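Estado: resolvido, aguarda confirmação do utilizador
Prioridade: pedida «urgentíssima», registada «normal»
Local: balcão de reservas, loja Elano
Equipamento: computador de secretária, torre preta, etiqueta meio arrancada

## Queixa inicial

Transcrevo como chegou: «O computador morre todos os dias ao fim da tarde. Já experimentámos tudo.» Perguntei o que era tudo. Tudo era desligar e voltar a ligar, e uma vez mudar o rato.

Por telefone apurei mais qualquer coisa. A máquina apaga-se de repente, sem aviso, sem ecrã azul e sem ruído. O monitor fica com a mensagem de falta de sinal. Premir o botão não dá nada. Na manhã seguinte arranca como se tivesse dormido lindamente, e a lista de reservas do dia anterior aparece sem as últimas entradas. Na loja chamam a isto «o vírus das seis».

## Primeiro dia

Pedi os registos de eventos. Desligamentos inesperados, evento Kernel-Power, em todas as tardes de expediente. Antes deles, nada de interesse, a não ser 57 avisos da impressora de talões, que se queixa de falta de papel com uma persistência que eu gostava de ver noutros periféricos.

Hipóteses, pela ordem em que me ocorreram:

- sobreaquecimento
- fonte de alimentação cansada
- memória
- alguém a desligar a ficha para carregar o telemóvel

A última foi recebida com indignação pela loja. Fica registada a indignação.

Deixei um monitor de temperaturas a correr até à quebra seguinte. Máximo do processador: 61 graus. Com isso não se desliga ninguém. Mesmo assim mandei vir a máquina para a oficina. A loja ficou com um portátil de substituição e com instruções de uma página, que já me foram devolvidas com uma nódoa de café.
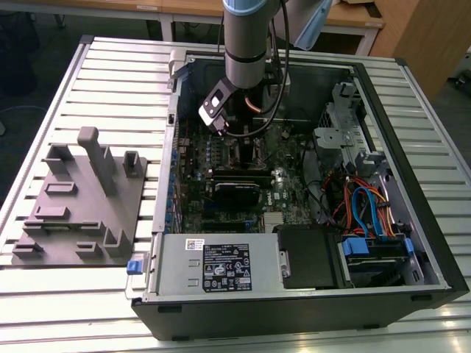

Omar Nassar: antes de irem à pasta térmica, reparem nas horas do registo. Falha sempre às 18:11, nunca às 18:10. O calor não usa relógio. Eu procurava uma tarefa agendada, ou alguém com hábitos muito certinhos.

Bem visto. Fui às tarefas agendadas. Encontrei uma cópia de segurança marcada para as 18:00, apontada para uma pasta de rede que já não existe desde a mudança do Dulden. Falhava diligentemente todas as tardes e não avisava ninguém. Corrigi o destino, contente por ter encontrado um problema, mesmo não sendo o que procurava.

O agendador não tinha mais nada perto daquela hora. As opções de energia estavam no plano equilibrado, com suspensão desligada. Política de grupo limpa. BIOS sem arranque nem encerramento programados.

## Segundo dia

A torre passou a tarde inteira ligada na oficina. Às 18:11 estávamos a olhar para ela em silêncio, como se fosse meia-noite de passagem de ano. Não aconteceu nada. Às 18:20 também não.

Concluí, com a segurança de quem não almoçou, que seria um mau contacto intermitente, e que o transporte o tinha «curado». Seguiu-se a revisão de rotina, já que a máquina estava aberta: limpeza, conectores, dissipador fora e pasta nova.

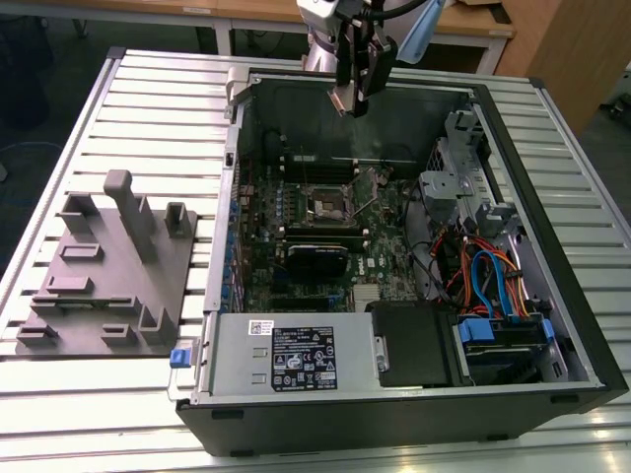 **Hurnness · Apoio Informático Interno · Segunda linha**

Testes feitos na revisão, para quem herdar isto:

| Teste | Resultado |
|---|---|
| Memória, passagem completa | sem erros |
| Disco, leitura da superfície | sem erros |
| Fonte, tensões em carga | dentro dos limites |
| Carga contínua do processador | 43 minutos, estável |
| Pilha da BIOS | boa, trocada na mesma por já estar comprada |

Devolvi a máquina à loja com um relatório que usava a palavra «estabilizado». Peço que ninguém o cite.

## Terceiro dia

18:12, telefone. Heather Baxter, da loja, a informar que o vírus tinha voltado e que trazia saudades.

Pedi-lhe que desta vez não tocasse em nada e me dissesse o que estava aceso e o que estava apagado à volta do balcão. Aceso: monitor, telefone, luz do teto. Apagado: computador e impressora de talões. Da impressora ninguém tinha falado, porque estava sem papel e portanto ninguém contava com ela.

Dois aparelhos mortos à mesma hora já não é a placa-mãe de ninguém. Perguntei onde estavam ligados. «Na extensão.» E a extensão? «Na parede.» Em que tomada da parede? Ouvi a cadeira a arrastar, depois a caixa dos folhetos, depois um palavrão moderado. A extensão estava na tomada atrás do expositor, a da montra.

Entretanto, na oficina, eu tinha deixado preparado o pedido de placa nova. Foi anulado. 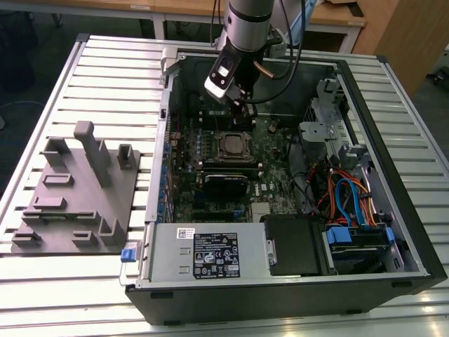 ## Causa

A tomada atrás do expositor pertence ao circuito da montra. No quadro, esse circuito passa por um relógio programador Kinnear, daqueles de disco com pinos. Na origem cortava a luz da montra às nove da noite e religava de manhã.

Em março houve um corte de energia na rua. O relógio parou enquanto durou e ficou atrasado, alguém o acertou a olho pelo telemóvel, e no processo baixou uns pinos que não devia. A montra passou a apagar-se às 18:11. Ninguém deu por isso, pois de dentro da loja só se vê a parte de trás dos manequins.

A extensão mudou para aquela tomada quando o balcão rodou para dar lugar ao expositor. O monitor ficou noutra, por o cabo ser curto. Foi esse cabo curto que me custou dois dias: com o monitor também apagado, até eu teria perguntado pela parede.

## Resolução

1. Extensão passada para a tomada junto ao telefone, fora do circuito da montra.
2. Relógio acertado e pinos repostos pelo eletricista do prédio.
3. Etiqueta colada na tomada da montra: «SÓ LUZES». Em maiúsculas, a pedido da Heather.
4. Cópia de segurança a correr para o destino novo, confirmada.
5. Papel na impressora de talões.

Passaram 11 dias de expediente sem falhas.

## Anexo

O cabo de dados do disco foi reencaixado na revisão, por descargo de consciência. Não tem relação com a avaria. 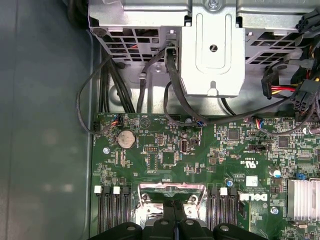
*Gaiola metálica e cabos que descem para a placa-mãe.*

## Pendentes

- Reservas perdidas: a loja está a refazê-las pelos talões, nos dias em que houve talões.
- Portátil de substituição ainda por devolver. Dizem que é mais rápido. É.
- Acrescentar ao guião da primeira linha, antes de qualquer pergunta sobre temperaturas: «O que mais se apagou?»
- Fecho automático do pedido se a loja não responder. O relatório anterior deve ser retirado da pasta partilhada, de preferência hoje.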